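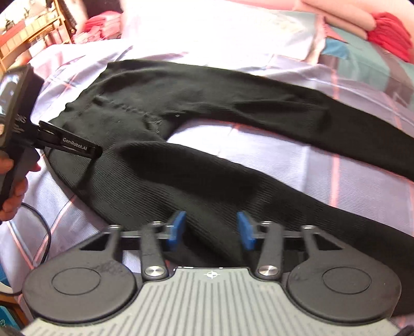
Black ribbed knits on the bed, August 2024.

I have been thinking a great deal lately about crisps, biscuits and all the little packets that come home in a suitcase, and I've come to the view that we are far too snooty about them. My sister-in-law brings back wine from Lyons, good wine I'm told, and everybody gathers round and nods. I bring back a carrier bag of Usero paprika corn puffs and a tin of Cusell aniseed drops and people smile at me as if I were six!

But a supermarket snack aisle tells you such a lot about a place (more than the restaurants do, I sometimes think, lovely as they are). It's what people eat on the bus, or standing up in the kitchen before the dinner's ready. When I first tried Jotitz, the pickled plum ones in the green bag, I didn't care for them at all. By the third bag I was hiding them behind the flour.

My grumble is with the shops here that have begun stocking these things and then put them on a special shelf at a special price, with a little card about adventure. Jotitz come in an 86 gram bag and they are crisps. They ought to sit next to the ready salted, where a child with pocket money might pick them up by mistake and have a very good afternoon.

Our nearest big shop has 42 kinds of crisp, and I'd say half of them are cheese and onion in a different jacket. Surely there's room for a plum or two. I shall be asking again in October, when they change the shelves round, and I'll be taking an empty packet with me so they know which ones I mean.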